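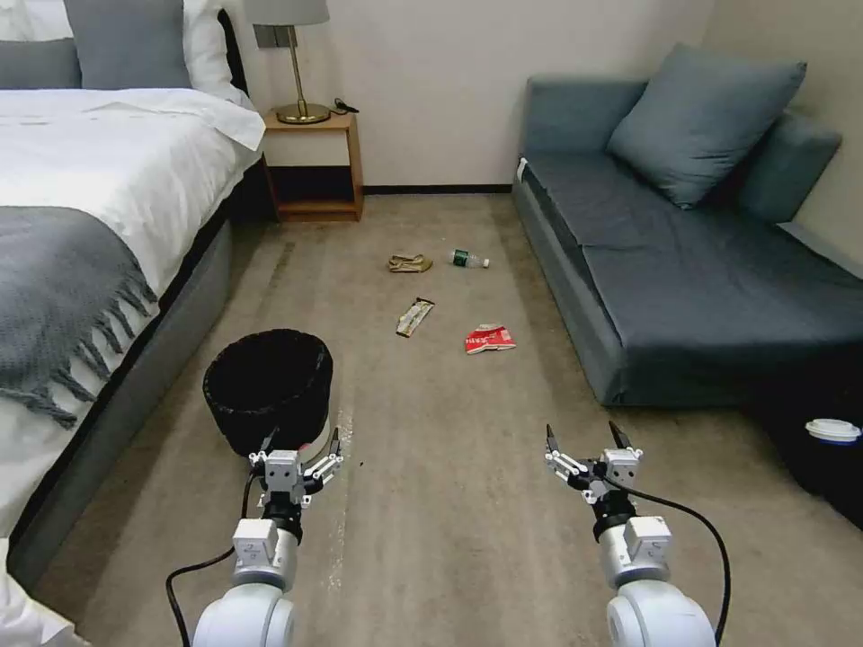 Duvet slides down inside the cover every night

Posted by Sheyla Sotelo, July 5, 2021
Filed under Bedding and Laundry

I bought a queen duvet and a Lultden cover for it last winter. The cover closes with buttons along the bottom. Each morning the filling has moved toward the foot of the bed and the top is just two layers of empty cotton. I shake it back up and the next day it's the same again.

The tag on the duvet says 88 x 88 inches and the cover says 90 x 92. I thought a little extra room was normal. There are no ties inside the cover, but the duvet does have a small loop at each corner. I have a sewing kit but no machine. I paid $129 for the duvet, so I don't want to pin it if pins will tear the shell. Is there a fix that still lets me take the cover off to wash it? 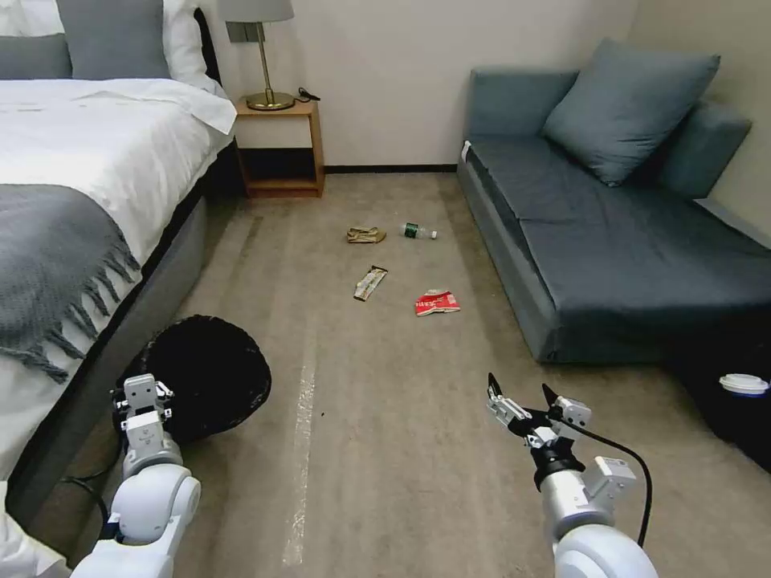 Also, is it true that a heavier throw across the bottom makes it worse? My sister says so. I like having one there in November when the bedroom gets cold.

3 replies

Benedetta Pace
Your duvet already has loops, so use them. Buy a few yards of cotton twill tape, half an inch wide. Cut four pieces, each 12 inches long. Turn the cover inside out, fold each piece in half, and sew the fold to the seam allowance in a corner. Go through the seam allowance only, so the stitches don't show on the outside. Six or seven passes by hand with doubled thread will hold fine.

Then lay the duvet on top of the inside-out cover, tie each tape through its loop with a bow, reach in through the button end, grab the two far corners and turn the whole thing right side out. Ribbon works too, but satin ribbon comes undone in a week or so. I learned that on my son's bed.

If it still sags in the middle of the long sides, add a tape there and a matching loop on the duvet. Sew the loop to the bound edge, never through the filling — down will work its way out of the needle holes.

On the size, four inches too long is more than I'd like. Wash the cover warm once, if the label allows it, and measure again. Mine lost nearly two inches in length.

Your sister has a point if the throw is heavy and hangs off the end, since it pulls on the cover all night. Fold it so it stays on top of the mattress, or take it off before you go to sleep.

lukico3222
safety pins. been doing it for years no problems

Samum
I wouldn't use safety pins on a down shell. They pop open. There are plastic duvet clips that come in two parts, one inside and one outside, and they don't go through the fabric. You do feel them if you pull the covers up to your chin, so I only use them at the bottom corners and have ties at the top.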